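Software notes: grasp planner moves to soft furniture

3 min read

The grasp planner team at Dreltstead has spent June getting the software ready for upholstered furniture. Until now it was tuned for boxes and trays, where a surface has clear edges and stays put when the gripper touches it. Chairs and cushions give it neither of those.

The main change is in how the wrist camera's view becomes a set of possible grasps. The old version looked for flat faces and sharp corners. On fabric it kept taking creases for edges and proposing grasps on them. The new version smooths the depth data first, then checks each candidate against a simple model of how far the surface is likely to give. Anything that relies on a crease alone is dropped.

We replayed 362 logged attempts from Lorkton through both versions. The old planner offered a grasp on a fold in 57 of them. The new one did so in 3, all on dark fabric where the depth data was poor. Planning takes 30 milliseconds longer per view, and we can live with that for now.

Masking the fingers

The fingers are always in the wrist view, so the software has to ignore them. We had used a fixed mask drawn from the CAD model. It works for new fingers, but once the coating peels or frays the outline no longer matches, and stray points turn up as small obstacles floating over the seat. The mask is now rebuilt from a short calibration move at start-up, with a margin added near the tips.

Separating objects that touch is still hard. With a grey panel lying over a brown armrest, colour helps a good deal. Two items in the same fabric still tend to come out as one.
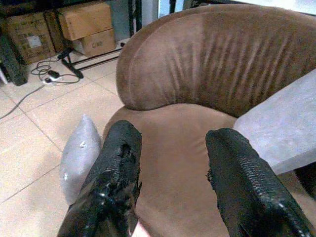
Next steps

The new planner is on the main branch behind a setting called soft_surfaces, which is off by default. Namlow will switch it on first, followed by Pettigrew once their cameras have been recalibrated. Please keep the raw depth logs from any run where the planner picks a fold, and add them to the shared replay folder with the config file used.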